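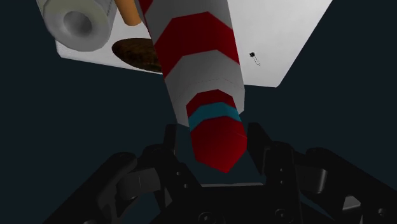
August, the night after Ostitz away

Lost 6–3. I am writing this with my left foot in the mop bucket, which has the last of the ice in it, and a bag of corn on my knee that I will have to remember not to eat.

The bus left Bratport at six in the morning because Stuart Cheetham had read somewhere that teams who travel early play better. Teams who travel early are mostly asleep. We got to Ostitz four hours ahead of kickoff and found the ground locked, so the whole squad of the Bratport over-forties sat on a grass bank eating gas station burritos and watching a man paint the lines. He was very good. He did the center circle freehand, or near enough, and got a round of applause, and that was the high point of the day for our section of the crowd.

Stuart is our player-manager, with the stress on manager these days. He gave the team talk in the parking lot. We were to press high for the opening spell, win the ball, and "make them think." I was at left back, where I have been put out to pasture since my hamstring went in spring. I asked what I should do if their winger was faster than me. Stuart said to show him the outside. I showed him the outside. He seemed to like it there and went down it all afternoon.

First goal, a header from a corner, my man. Second goal, a shot that hit Kev on the backside and wrong-footed everybody including Kev. Then we got one back out of nowhere, a long clearance that their center half let bounce, and Dario lobbed the keeper with what he says was the outside of his boot. I was a long way off, getting my breath, but I believe him because I want to. For a few minutes we were a proper soccer team. People were calling for the ball. I overlapped! I went all the way past the halfway line and nobody passed to me, and then I had to come all the way home again, by which time it was 3–1.

Halftime was orange slices and silence. Stuart switched us to three at the back, a thing we have practiced once, in the dark, when the lights at Kakakhel Park went off on their timer. He drew it on the lid of the cooler with a marker. I nodded along. I noticed later that two of us had nodded along to being the same person, so there was a stretch early in the second half when Mitch and I both marked the referee.

The rest went by in a sort of blur. Their fifth was a beauty and I said so to the guy who scored it, and he said "thanks, sir." Sir! He has to be over forty to play in this league. Either he is lying about his age or I look far worse in the away shirt than I thought. We got two late ones when they'd taken their good players off, and Dario claims both, though the second went in off a defender's shin and would have gone in off anybody's. Stuart clapped as if we'd won the thing. "We took the last fifteen minutes," he said on the bus. I suppose we did. The league table doesn't have a column for it.

That puts us one place above the bottom, with only Kistedard Athletic under us, and they have a game in hand and a goalkeeper who used to be paid. We have them next at home. I looked at the remaining fixtures on my phone until I felt carsick and then looked out of the window at some cows.

Other business from the bus. The new shirts have come to 400 dollars, which is more than the old shirts cost and there's less of them. Stuart wants to know who is in for the fall session. Everyone said yes straight away except Kev, who was lying face down across the back seat, and we took that as a yes. Mitch wants to move to midfield. Mitch has wanted to move to midfield since I met him. Somebody left a shin pad in the sink at Ostitz, and I have a bad feeling it's mine, as I only have the one here.

I told myself in June that I'd stop after this season. I had a nice little speech worked out for it. I would say it was time to let the younger men have a go, meaning Dario, who is forty-one. But you can't stop one place above the bottom, it looks like running away, and if we go up the table I won't want to miss it. So I don't see when I'd ever give the speech. Ellen says I could just not renew. She said it kindly, while she was looking for the tall saucepan to see if my foot would fit. It didn't, so the bucket.

Practice is at Kakakhel Park as usual, and Stuart has texted to say bring a light shirt and a dark shirt and "an open mind." I've got the shirts. He wants to work on the three at the back again. He has sent a diagram. I'm on it twice, and Mitch isn't on it at all.

The corn has thawed. Need to buy tape, shin pads, more corn.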